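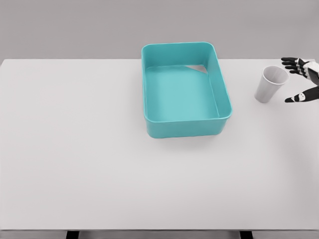
How Do You Teach a Robot to Pick Up a Cup?

Think about the last time you picked up a paper cup. You probably didn't plan it. Your arm went out, your fingers opened, your thumb went to one side, and you squeezed just enough to hold the cup without crushing it.

A robot doesn't know how to do any of that when it is first switched on. It has motors in its joints and a computer to run them, but the computer has to be told where every joint should go. A person could type in all those numbers. For a hand with many fingers, that takes a very long time, and the numbers only work if the cup is in exactly the same spot every time.

There is another way. A person can show the robot what to do.

Two ways of showing

The first way is called teaching by hand. The teacher takes hold of the robot's arm and moves it through the job, a little like a tennis coach guiding your arm through a swing. While the arm moves, the robot's computer writes down the angle of each joint.

This works well for simple arms. It is harder with a robot hand that has fingers and a thumb, because the teacher would have to bend all the fingers at the same time.

The second way is called teleoperation. "Tele" means "far away," so the word means running something from a distance. The teacher might sit across the room, or in another building. Some teachers use joysticks. Some wear special gloves that measure how their fingers bend. When the teacher's finger curls, the robot's finger curls too.

The teacher usually watches through a camera on the robot. That means seeing the table, the cup and the robot's hand from the robot's point of view. It feels strange at first. Your own hand is empty, but on the screen a mechanical hand is moving when you move.

Practicing on a table that isn't there

Robot hands cost a lot of money, and they can break. So many lessons happen in a simulation. A simulation is a world made by a computer, something like the world inside a video game. It has rules for how things fall, slide and bump into each other.

In the Grumero lesson, the simulated world is very plain. It has a white table, a gray wall, a teal bin and a white paper cup. The job is to pick up the cup and put it in the bin.

You might think a paper cup is too easy. It is a good choice for a lesson, though. A cup is wider at the top than at the bottom, so the fingers have to fit a sloping side. It can tip over. If the thumb pushes before the fingers are in place, the cup slides away across the table.
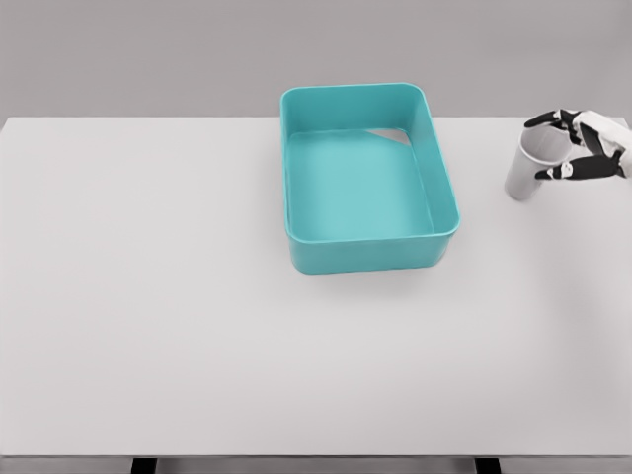

The robot's fingers curl over the top of the cup while the thumb wraps around from below.

Breaking the job into steps

Teachers find it useful to think of the job in parts.

Reach. The hand goes toward the cup with the fingers open.

Grasp. The fingers and thumb close on the cup.

Lift. The hand goes up. It has to go high enough for the cup to clear the edge of the bin.

Move. The arm carries the cup sideways until it is over the bin.

Let go. The fingers open and the cup drops in.

One try, from start to finish, is called a demonstration. During a demonstration the computer saves two things many times each second: what the camera sees and how the hand is moving. Later, the computer uses these to match the two together. When the cup looks like this, the hand should move like that.

Why one try isn't enough

Suppose you showed the robot one demonstration and then moved the cup closer to the front of the table. The robot might reach for the old spot and close its fingers on nothing.

So the teacher does the job over and over, and the cup starts in a different place each time. The Grumero lesson used 300 demonstrations by a person. After that, the robot had to try the job by itself in the simulation 1,000 times. It got the cup into the bin 751 times.

What about the other tries? In some, the cup tipped over. In others, the hand let go too early and the cup landed on the table. The teachers looked at where the cup had been in those tries, and made 22 more demonstrations with the cup in those places.

Mistakes by the teacher matter too. If a teacher knocks the cup over and saves that try by accident, the robot may learn to knock it over. Bad tries are usually taken out before the computer starts learning.

Try it yourself

You need a friend, a paper cup, a box and a scarf.

Put the cup and the box on a table. Your friend is the robot and wears the scarf as a blindfold. You are the teacher. Using only words, get the robot to pick up the cup and put it in the box.

Now do it again, but this time gently guide your friend's wrist. Which was faster? Move the cup and see if your friend can do the job with no help.

Words to know

Demonstration: one complete try at a job, done by a teacher and saved by the computer.

Grasp: to take hold of something.

Joint: a place where two parts meet and can bend or turn.

Simulation: a make-believe world run by a computer.

Teleoperation: running a machine from a distance.

Updated March 13, 2023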